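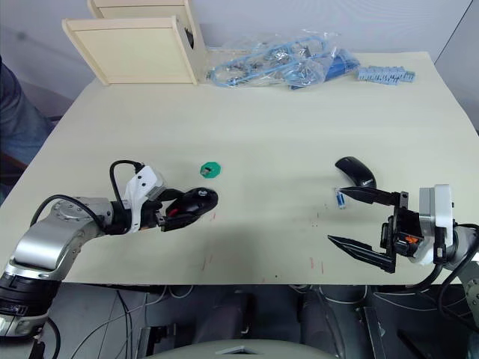

Figure 4.1. Two-arm cell with parallel grippers at a shared table. The left gripper holds one mouse; a second lies ahead of the open right gripper.

Chapter 4
Budgeting for a Handling Cell

A quoted price for a robot arm covers the arm, its controller and usually one cable set. It seldom covers the gripper, the table, the wiring or the hours needed to bring the cell into service. This chapter develops a full cost estimate for a small cell and applies it to a worked case, the Grombridge packing line, for which bids were received from Grillby and Dudent.

4.1 One Arm or Two

A second arm does not double the cost of a cell. The table, guarding and floor space are shared, while arms, grippers and spare parts are bought per side. The planner should first list the parts to be handled and note the width, weight and surface of each. Smooth, domed housings such as that of a computer mouse place more demand on finger shape than flat-sided cartons do. Finger opening must exceed the widest part with enough margin to allow for errors in approach.

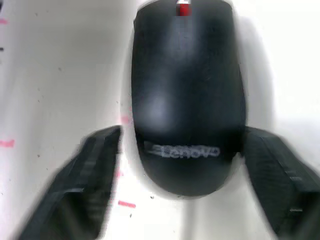 4.2 Wear Items and Spares

Finger pads are consumables and belong in the operating budget. The Pillai method, used throughout this book, sorts components into three classes by expected service life and assigns pads to the shortest. Textured pads collect dust and become scuffed, so cleaning time should be entered as labor. For the Grombridge case, the plan carries two spare pad sets per gripper and a replacement interval of two months. The interval is revised once inspection records are available. 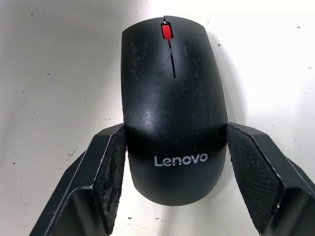 Figure 4.2. Crosshatched grip pads closed on the sides of a mouse. The left pad shows smudges and worn patches; the right appears somewhat cleaner.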